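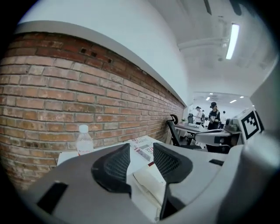
Sheyla Valderrama wrote in after the last issue to ask why the exposed brick should be left bare at all, when a coat of masonry paint would stop the dust and brighten the room for the price of a weekend. Her own utility room was painted that way and she has had no trouble with it.

Paint does stop the dust for a time. The objection is to what it does to the wall over a longer period. Old brick laid in a soft mortar takes up moisture and gives it back through the face and the joints. A film-forming paint slows the second half of that cycle. Salts then collect behind the film, and the first sign is usually a blister near floor level, followed by a flake that brings the fired skin of the brick away with it. Utility rooms on an inside wall may go for decades without showing this. Outside walls below a concrete ledge generally do not.

The notes below apply to red and tan brick with pale mortar, indoors, unheated or lightly heated.

Dry cleaning comes first. Use a soft bristle brush and a vacuum with the brush head held just under the working area. Start directly below the ledge and work down to the floor, one strip at a time. Wire brushes are not suitable on rust-colored brick of this age - they cut the face and leave steel in the pores, and the steel stains. At Rarnel we covered 13 square yards in a morning with two people, including moving the shelving.

Small square openings near the top of a brick wall should be vacuumed out and left open until their purpose is known. Some are old scaffold or joist pockets, others are vents. Check the other side of the wall before deciding. If drafts are a problem in winter, a removable plug of open-cell foam will do. Mortar will not come out again without damage.

Whitewashed or faded areas need a test before any water goes on. Rub a dry black cloth over the patch with moderate pressure:

A powdery white transfer that brushes off the cloth is limewash or salt.
No transfer at all suggests a bound paint, or brick that was pale when it was fired.
A gritty transfer with color in it means the face is failing. Leave that area alone.

Salt and limewash can be told apart with a damp sponge. Most salts dissolve and vanish, then return as the wall dries. Limewash darkens slightly and stays put. Salts should be brushed off dry and vacuumed up. Washing them sends them back into the wall.

Joints can be checked with a wooden skewer. If it goes in more than half an inch by hand, mark the joint with chalk and come back to it. The Kwofie building had 629 feet of joint marked after the first pass and 530 after the second, the difference being loose surface dust that had been read as soft mortar. It pays to vacuum before probing.

Repointing mix for the Kwofie wall was one part lime putty to three parts sharp sand by volume, with no cement. Rake out to twice the width of the joint, dampen, pack in layers, and cover with wet burlap for as long as the weather calls for it. Below 40 degrees Fahrenheit, wait. A curved wall needs a narrower pointing iron than a straight one, and the joints on the inside of the curve tend to be tighter than they look.

Lighting affects inspection more than people expect. Ceiling fluorescents flatten the surface and hide shallow spalling. Turn them off and hold a work lamp close to the wall so the beam runs along it. Ikinar lends two lamps on clamp stands, and Mirketent has a longer cord.

As to the dust, a breathable mineral consolidant can be used on brick that sheds after cleaning. Test it on one square foot behind something, leave it through a full heating season, and compare. We put up a test patch at Rarnel in February and will print the result, good or bad. Sheyla has offered a corner of her painted wall for a moisture reading at the same time.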